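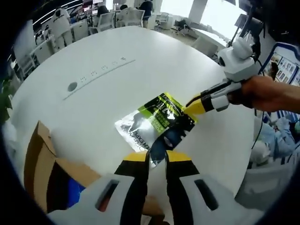

A foil snack bag on a round table at the Jellia office in Oscombe.

**Jellia to replace mown grass at Prostside with planting for bumblebees**

November 25, 2018

Jellia, the Oscombe beekeeping and pollinator services company, has agreed a five-year contract to turn 3,000 square metres of mown grass at the Prostside business park into meadow and hedgerow for wild bees. Work on the ground has started and the first sowing is finished. The landowner, Mac Mathúna, is paying for the planting and for its upkeep until the end of the contract.

No honeybee hives will be placed on the site. Jellia keeps hives for a number of employers in the area and was first asked to quote for six of them at Prostside. After walking the park in June, the company advised against it. There was very little in flower apart from white clover on the verges, and hives would have been competing with the bumblebees already using it. Mac Mathúna accepted the advice and asked for a planting plan instead.

The plan covers three areas. The largest is the bank between the car park and the ring road, where the grass has been cut short, scarified and sown with yellow rattle, knapweed, bird's-foot trefoil and red clover. Yellow rattle has to go in before winter as the seed needs a cold spell to germinate. The strip beside the loading bays will be planted with 200 bare-root hedging plants, mostly hawthorn, blackthorn and hazel, with dog rose at the ends. The third area is the wet corner behind the substation. It will be left to grow and cut once a year, with some goat willow added for early pollen.

Tenants at the park were asked for their views before the contract was signed. Of the replies received, 83 were in favour and a small number raised concerns, chiefly about stings, litter collecting in long grass and visibility at the car park exit. A two-metre strip on either side of the exit will continue to be mown every fortnight. Paths to the bus stop will be kept clear by the same contractor.
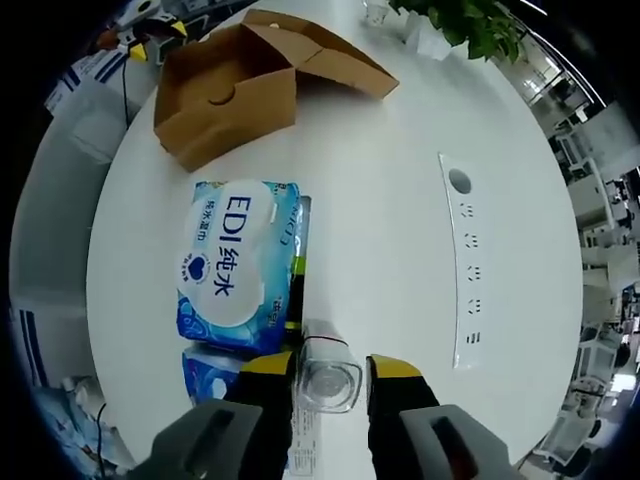
Jellia will carry out a bumblebee survey at Prostside once a month from March to October, following the same fixed route each time and noting species where they can be told apart on the wing. A trial walk of the route during the summer was repeated over several dates and recorded 563 bumblebees in total, most of them buff-tailed or red-tailed workers. These records will be used as the starting point for later years. Results will be sent to Mac Mathúna each winter and displayed on the noticeboard by the main gate.

The meadow areas are not expected to look like much in the first summer. Annual weeds usually come up ahead of the sown flowers, and the bank will be cut in spring to keep them down. Knapweed and trefoil should begin to flower in the second year. The hedge will be kept in guards until it is established and will be trimmed in late winter, on alternate sides.

Staff working at Prostside may join the survey walks. Each walk takes nearly an hour and is on level ground except for one flight of steps at the bank. No equipment or previous experience is needed. Dates will be posted at the main gate in February.

**Notes to editors**

Jellia is based in Oscombe. It manages hives on employers' premises, advises on planting for pollinators and runs beginners' beekeeping courses from April to September.

Mac Mathúna owns and manages the Prostside business park.

The seed used on the bank is of British origin. A full species list and a plan of the three areas are available from the Jellia office on request.

Site visits for press can be arranged through Jellia from the spring. Visitors should report to the Prostside gatehouse on arrival.

Ends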